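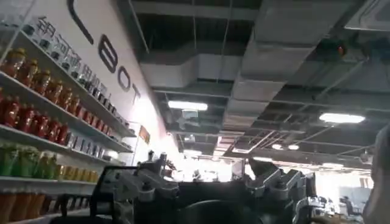
Nzioka

Questions about our drinks wall

How are the shelves arranged?
By color, one row for each kind. Clear glass bottles stand on the top level, and the amber ones with yellow caps are just below. Then come the deep red ones, and lower you find green and yellow.

Can I mix different bottles in one box?
Yes. A Padley box holds 40 bottles and you may mix all colors. Please take from the front of the row — the older stock is always there.

Do you sell the white-labeled packages one by one?
Yes, they are on the same level as the red bottles, farther along the wall. The price is the same for one or for many.

What if my row is empty?
Ask at the Rakerstead counter. We keep 200 bottles of each kind in the back room, and new stock arrives before 9 in the morning.

Can I return a bottle?
Closed bottles, yes, with the receipt. Opened bottles we cannot take back.

Do you deliver?
Only full boxes, and only inside Rakerstead. In August there is no delivery.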